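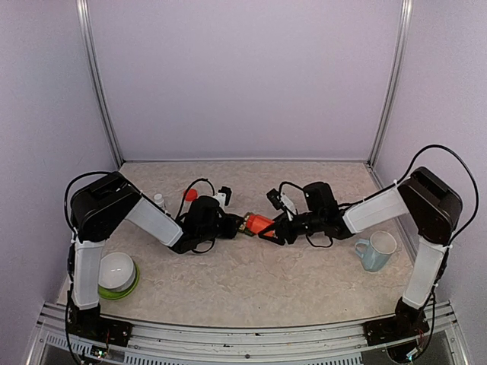 What size of small container is best for keeping ground spices in a kitchen drawer?

The smallest one that holds what you will use up in a few months, with a tight lid and a mouth wide enough for a measuring spoon.

Hello everyone, and thank you to all who wrote back after the last round. I have been meaning to answer Olesia properly for days, so I am copying her message in below.

Olesia Hutsuliak wrote:
> I finally emptied the spice drawer and found 31 little tubs and jars in it,
> no two the same height. Some of the plastic ones have gone
> yellow inside from the turmeric and still smell of it after washing.
> Do I throw them out or is there something I can put in them?
> Also, does anyone buy the bigger bags from Kurkum? I never know
> where to put the rest of the bag.

Olesia, please don't throw them out yet! The yellow ones I would simply give back to turmeric and curry powder for the rest of their lives. The smell is stubborn, but a paste of baking soda and water left in overnight takes a good part of it away, and a day on a sunny windowsill with the lid off helps with the color too. What I would not do is put cinnamon in them afterward. I tried that once and my August plum cake tasted very odd, though my brother-in-law had two slices.

For the drawer I went over to one height for everything. Mine are the low Skindolari tubs, 49 mm tall, and they slide under the drawer lip with a little room to spare. The Tokberg ones are nicer to hold, I think, but at 68 mm they caught every time I opened the drawer, so now they live on the counter with the salt and the bay leaves. I write the name on the lid and the month on the bottom in grease pencil, and it wipes off when you refill.

As for the Kurkum bags – I do buy them, and I split them the same day. One tub gets filled for the drawer, and the rest stays in its own bag, folded over and clipped, inside a tin at the back of the pantry. Whole seeds keep much longer that way than anything ground.

Would anybody like to go in on lids? Savchuk sells them in packs of 10 and I only need four. Write to me off the list if so.

Warmly,
Liudmyla Tymoshchuk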